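Skellside House – Shared Kitchen and Break Room Inspection
Monday, September 10, 2018

1. Exits and walkways: Pass. Rear door opens fully.

2. Fire extinguisher: Pass. Last serviced in April.
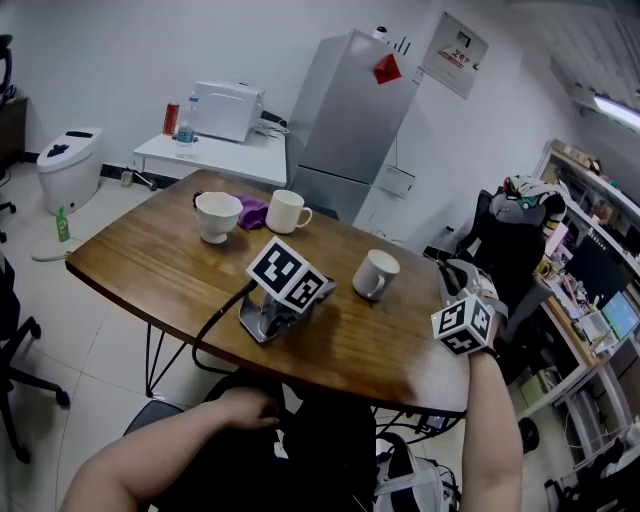

3. Electrical outlets: Action required. The cover plate beside the refrigerator is cracked. Gadero to replace within 30 days.

4. Hot water at sink: Pass. Temperature label is faded – reprint.

5. Refrigerator: Pass. Seal clean, no expired items.

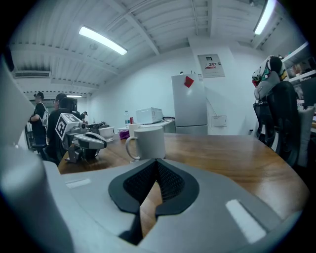 6. First aid kit: Action required. Burn dressings are below the minimum of 3. Restock within 24 hours.

7. Floor: Pass with comment. The mat at the Fourie Street entrance curls at one corner and should be taped down or removed.

Result: Conditional pass. Reinspection applies to items 3 and 6 only.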